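Robot Software, week 5 handout — perception to grasp
Updated 6 February 2022

Read before lab. Covers segmentation, grasp candidates, and the two-arm planner. Calibration was last week, don't ask again, notes are on the Tomgate page.

Pipeline in order: wrist view → masks → depth per mask → candidate grasps → scoring → planner. Each stage is its own node, restart one without killing the rest.

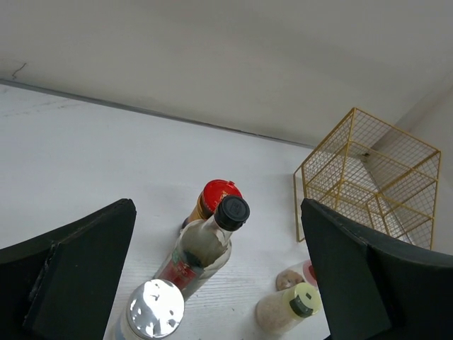
Segmentation is where most groups lose marks. Hemia model gives a mask plus a confidence, default cutoff is too low, raise it. Watch out for clear glass and shiny lids — depth drops out on both, so a bottle like the one between the fingers comes back as a cap floating over a hole. Fill from the table plane, then clip. Something lying on its side needs a diffrent approach angle, so fit the long axis before you sample anything. Fingers go in the self-mask. Forget that and the scorer will happily try to grab them.

Grasp sampling
800 candidates per object, keep the top 228 after the collision check. Do not sample more to hide a bad mask.
Score = contact quality minus clearance penalty. Weights in the config file, not in code please.
Wire mesh: treat the whole box as solid for now. Thin wires vanish in the voxel grid.

Planner
Cekidbridge handles both arms as one tree. Slow but safe. Keep the cables in the collision model, fat cylinders are fine. Shelf goals: approach from the front, back out the same way, then retract up. 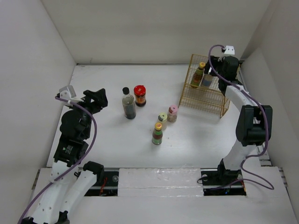 Bùi disagrees with planning both arms as one tree: lock one arm, plan the other, swap, and you get most of the speed back. Fair point, but locking deadlocks when both goals are near the rack, so for the assignment stay with the joint tree. Try the other in your own time.

Hand in
Log of the planner run, your config, half a page on one failure. Replay set is 1,604 views, hold out the last 361, no tunning on those.
Next week: force limits on closing, read ch. 6 first.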